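**Selling a 18 m motor yacht: does "central agency" mean I can't sell her to my own brother-in-law?**

Posted by Nhi Phí, 5 August 2019

We have decided to part with *Flernley*, an 18 m flybridge cruiser my late father bought in a fit of optimism and maintained in a fit of denial. Three cabins, two heads, one of which works on alternate tides. A broker at Retholm Marine wants to list her as the sole central agent for 173 days, an oddly exact number I haven't had the courage to query.

The agreement says commission is payable on "any sale concluded during the term, howsoever arising". My brother-in-law has been making noises about buying her since July. The noises have yet to include a dollar figure, but he did turn up with a tape measure and a mate called Stetsiuk who tapped the hull in several places and sucked his teeth.

If he finally coughs up, do I owe the broker the full whack for introducing me to a man I see every Christmas? And do I need to empty the boat before the listing goes live? The master cabin is currently full of clothes. My aunt has claimed the hanging locker and defends it like a harbour.

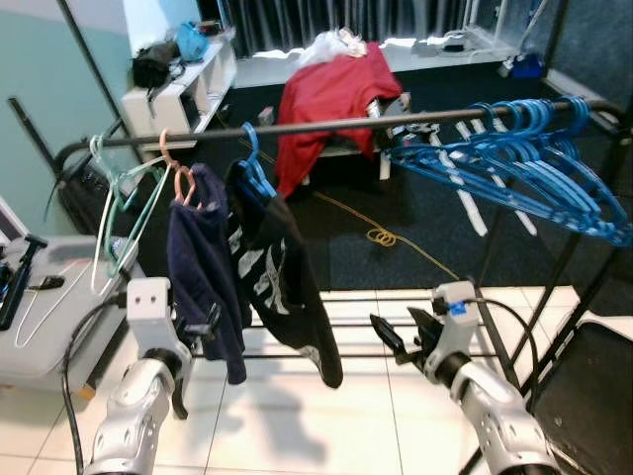 The other thing is the survey. The broker reckons I should pay for one up front, and my cousin reckons that's the buyer's lookout. The marina colour-coded our berth bill red last month, so I'd like to spend money in the right order.

---

**Trinidad Dumlao**

Read as written, yes, you'd owe it. "Howsoever arising" covers your brother-in-law, a stranger on the jetty, and anyone you meet at a barbecue. That's the usual bargain with a central agency: the broker pays for the ads and fields the dreamers, and in return gets paid whoever signs.

The fix is a named exclusion. Before you sign, ask for a line saying that a sale to (full name) within the first so many days attracts no commission, or a reduced one. Brokers get asked this constantly and most will wear it, though they'll want an end date so he can't dither on their advertising budget. Get it in the agreement itself. A friendly email afterwards is worth what you paid for it. Check the tail clause while you're there too. Mine ran 122 days past the end of the term, and I found it only when I tried to be clever.

As for the 173 days, ask. I suspect someone counted forward to the end of a boat show.

On the survey, the buyer normally pays for their own, and their lender and insurer will probably insist on one whatever you hand them. With an older boat and a suspect head I'd spend the money on fixing the head. If you have real doubts about the hull, a pre-sale look by an independent surveyor can save you an ugly renegotiation on the slipway, but don't expect the buyer to rely on it.

Clear the lockers before anyone takes photos. Buyers open everything. I once lost a perfectly good offer on *Rukum* over what a grown man found in the lazarette, and I'd rather not go into it.

---

**bilgewater_bev**

Just sell it to the brother in law for cash before you sign anything. Easy.

Also never sell to family. Sold my uncle a half cabin and he still rings when it won't start.

---

**Nhi Phí**

Thanks Trinidad. I asked for the exclusion and the broker agreed to 18 days, commission-free, his name spelled correctly at the second attempt. I passed this on and the brother-in-law has gone very quiet. My aunt has been given the same deadline for the locker and is taking legal advice from Bev's uncle.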